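Categoría: Soporte / Facturación y albaranes / Incidencias abiertas

Ticket 462. Clememo no imprime albaranes desde la actualización. Prioridad alta.

Abro yo porque en el almacén de Dornari no tienen usuario. Resumen rápido: desde el cambio de servidor la cola de impresión se atasca al segundo albarán, y los adjuntos grandes entran en el ticket pero no salen en el PDF.

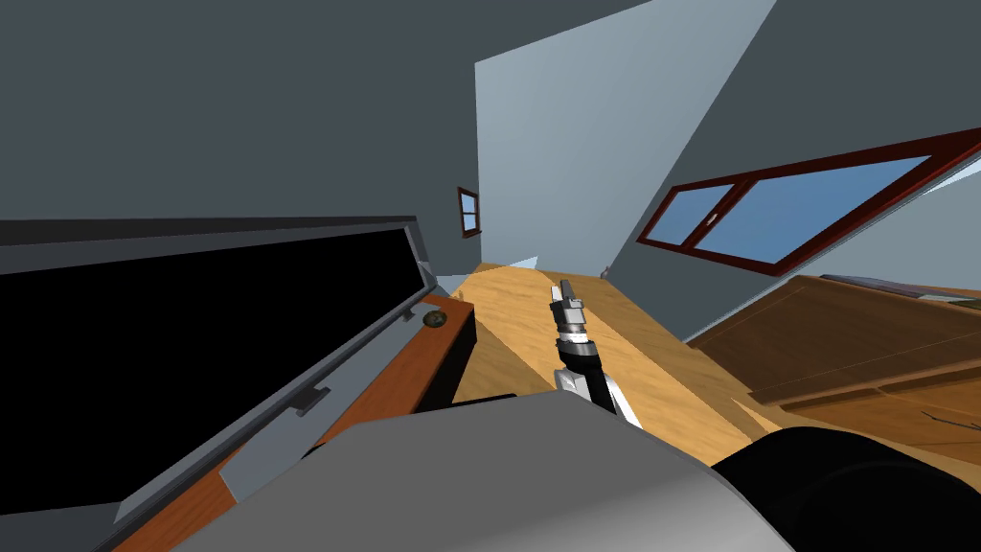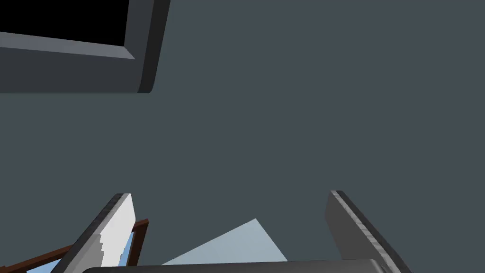
Lo de la cola. Primer albarán sale bien. El segundo se queda en "preparando" y de ahí no pasa. Si cancelas, desaparece de la lista pero sigue bloqueando. Reiniciar el servicio de Clememo lo arregla para un documento, luego vuelta a empezar.

Probado hasta ahora:
- reinicio del servicio: nada, ver arriba
- otra impresora, la de oficina: igual
- imprimir a PDF en local: igual, o sea que la impresora no es
- usuario con permisos de administrador: igual
- borrar la carpeta temporal: aguantó 139 albaranes seguidos y se volvió a parar

Esto último me mosquea. Miré la numeración y el contador de la serie estaba en 1000 justo cuando se paró. Puede ser casualidad. La serie de Chrysikopoulos va por otro rango y tambien se atasca, así que no lo doy por bueno.

Log del servicio, lo único con pinta de error:
"spool: espera de bloqueo agotada, reintento 2"
Se repite cada pocos segundos hasta que reinicio.

Respuesta de Myrto Mavromatis (soporte Jaltgate):
El bloqueo lo deja el generador de PDF, no la cola. Al migrar se quedó apuntando a la ruta antigua. Cambiad en Configuración > Documentos > Ruta de trabajo, guardad, y cerrad sesión todos antes de probar. Si alguien sigue dentro no coge el cambio. Lo de los adjuntos lo miro aparte.

Hecho. Ruta cambiada, todos fuera menos el puesto de expediciones que se había quedado abierto, claro. Cerrado y repetido. Van 462 documentos sin parar (sí, como el número de ticket). Facturas rectificativas tambien salen, pero sin el logo de cabecera. Eso ya pasaba antes, creo.

Pendiente:
- adjuntos en el PDF, sigue sin salir ninguno
- logo en rectificativas
- que alguien confirme si hay que repetir el cambio de ruta en el servidor de respaldo, que hay que tenerlo listo antes de septeimbre

No cerrar todavía, porfa.

Última actualización: 2023-05-06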